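18 Dec 2022

Recovery log, the Graniten drive

Okay, picking this back up after lunch. For anyone reading who wasn't in on it from the start: the old Graniten external (the 8 TB one we used as the shared archive) stopped mounting in October, and it's been sitting in my drawer with a sticky note on it ever since. Fouzia Virk asked for the calibration folders again this week, so I ran out of excuses!

First thing this morning I made a full clone before touching anything. Please, please do it that way if you ever take over one of these. I've watched people run a repair straight on the sick disk and then come looking for me with a long face. The clone ran overnight once before and died when the laptop went to sleep, so this time I turned sleep off, plugged in the charger and used the short cable (the long blue one drops out if you breathe on it, and yes, it's now in the bin).

The clone finished with 154 unreadable sectors. That sounds bad but it's tiny on a disk that size, and they're nearly all bunched up in one stretch near the end, where I don't think we ever wrote much. The partition table is toast, though. The disk tool shows the whole thing as unallocated and very kindly offers to format it for me. No thanks.

Tried Drodby first, mostly out of habit. Quick scan found nothing. Deep scan found loads, but it threw away the folder names and gave me a giant heap of files called things like file000312, which is fine for photos and useless for run logs where the name is the only thing telling you which run it was. I left it going while I ate and it got slower and slower, so I killed it. 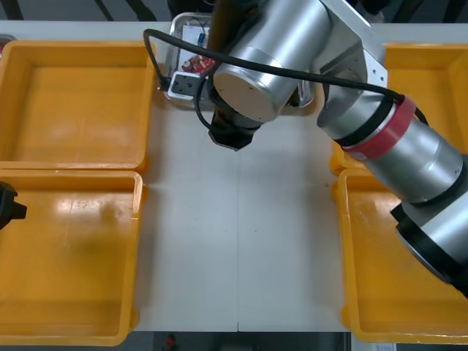

Then Zulta, which I hadn't used before. Much happier with this one! It asked what the file system used to be, I guessed exFAT (I was right, go me) and it found a backup copy of the boot record and rebuilt the tree from there. Real folder names, real dates, the lot. It listed 1,969 files under the calibration folder, and Fouzia's old spreadsheet index says 1,969 too. I may have said something loud at that point.

Saved everything to the spare disk, NOT back onto the clone. Then I opened a bunch at random. Text logs all fine. CSVs fine. Of the zip archives, eight won't open, they complain about a bad header. I ran the repair option on one and got most of its contents out, with a couple of garbled files at the end. Haven't done the rest yet. I'd like to check whether those eight sit on the bad stretch, but I need to work out how to get sector positions out of Zulta. There's an export button somewhere, I saw it earlier and now I can't find it.

Settings, so I don't have to guess next time:
scan the clone, never the original
file system set by hand to exFAT
"keep original names" ticked
"skip duplicates" NOT ticked (it hides older versions with the same name)

Fouzia thinks the Mạch backup might hold good copies of the zips. I'd forgotten that backup existed. If it does, I'll just swap them in and skip the repair business altogether. She's going to look for the password.

Still to do: checksums on the recovered set, second copy onto the server, label the original disk DEAD in big letters and put it back in my drawer. Don't wipe it yet, anybody. I want to keep it until the zips are sorted.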